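Home | Talks | Workshop Log | Parts Swap | Contact

Looking After the Stitcher: Care and Feeding of a Two-Arm Suturing Cell
Speaker notes, Trygve Lindqvist
March 2024

(Wait for the people at the back to find chairs. They will not come forward. They never do.)

Good afternoon. I keep a suturing robot running at Hakitz. I don't stitch, and I have no opinions about stitching that anyone should hear. My job is the cell: the arms, the tips, the light, the thread, and a logbook which is mostly in my handwriting and partly in coffee.

Some of you look after welding cells. I envy you. Your machine throws sparks when it is unhappy. Mine gets a little vague.

SLIDE 2. What the cell has to put up with

Everything we care about happens at the last half inch. Upstairs of that there's a base, two arms, motors, brakes, a cabinet with a fan I've replaced twice, and all of it is there so that a small pair of jaws can hold a thread much thinner than the cables driving it. If the tip is off by a hair, the cabinet has no idea. The cabinet thinks it's having a lovely day.

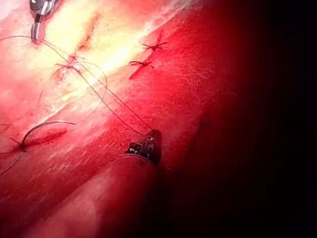 Fine thread between two tips, with a good deal of glare up top. Four knots in so far.

Talk about light first. (People expect motors. Let them wait.) Light on a shiny, moist surface will burn a white patch into your view, and thin dark thread goes missing inside it. For most of July we chased what the log calls "intermittent thread loss." I swapped jaws. I swapped a cable. I wrote a stiff email to Elau, who make our cable sets, and later a softer one. Then somebody turned the lamp down and the thread came back.

So the lamp now has a pencil mark on its dial and a line on the morning sheet. Check it before you check anything clever. If you still have a hot patch, move the lamp, and leave the camera alone, because moving the camera means redoing the camera-to-arm calibration and there goes your lunch.

SLIDE 3. Tips and jaws

The tips are consumables. Say this out loud to whoever signs for things. Ours come off at 22 sessions whether they look tired or not, and I've had the argument about "but this one still looks fine" enough times to have it printed on the drawer.

What to look at, with a loupe and decent coffee:

Do the jaws meet along the whole face, or only at the point?
Does the pivot pin sit flush? Run a fingernail over it. If the nail catches, bin the tip.
Open them wide, close them slowly, and listen. A good one says nothing.
Any fuzz of old thread in the joint? Tweezers, then the brush. Compressed air sends it further in, as I can personally report.

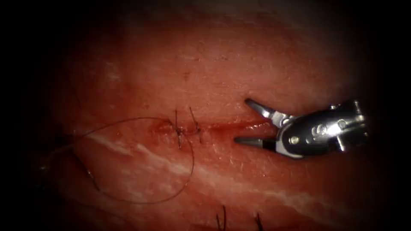

Wide open is also where cable slack likes to show itself. The jaws will open happily on a tired cable and then close a beat late, and the beat gets longer over a week or so. Plot the closing time. I use a spreadsheet with one column and no charm. When the line starts to climb, order the part that day, as Hägglund will tell you it's in stock and mean it in a spiritual sense.

(Pause here. If the Hägglund rep is in the room, smile at him.)

Tension is set at the back of the tool, a quarter turn at a time, both sides. If you only do one side the wrist takes on a lean, and you will spend an afternoon convinced the software is to blame. I apologized to the software people. They were gracious and have brought it up every month since.

SLIDE 4. Two arms, one small place

Each arm by itself is fine. Each arm has always been fine, according to its own diagnostics. The trouble is how well they agree on where the middle is.
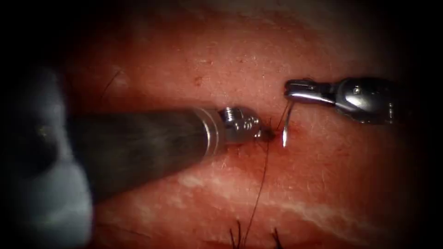 We run a touch-off every morning. Left tip to the reference ball, right tip to the same ball, 5 touches each, and the two answers get compared. We used to do it weekly. Then the building's heating was repaired and the room began warming up properly through the morning, which was nice for us and rotten for the arms. Now we let everything sit powered for half an hour first. Bring a book.

If the answers disagree, look at the tool mounts before you recalibrate. A speck of grit under a mount will calibrate beautifully, and then it will fall out.

Needle grip has its own test: hold a practice needle, press the point sideways into a soft block, see if it rolls. Rolling means worn jaws, or a jaw face somebody cleaned with the wrong thing. We log the grip test in Fluveck, next to the touch-off numbers, where I can find both.

SLIDE 5. Money (keep this short, they get restless)

Last year's wear parts came to about 3,000 dollars over plan. Most of that was July. See lamp.

Questions. If someone asks whether it will replace surgeons, point out that it can't get through a week without me and a pair of tweezers.

Slides and the morning sheet are on the table by the door. Please leave the loupe.

31 shares | 5 comments

Recent talks
Grease: How Much Is Too Much
Reading a Logbook You Didn't Write
Cable Sets and Other Disappointments
Cabinet Fans, Part Two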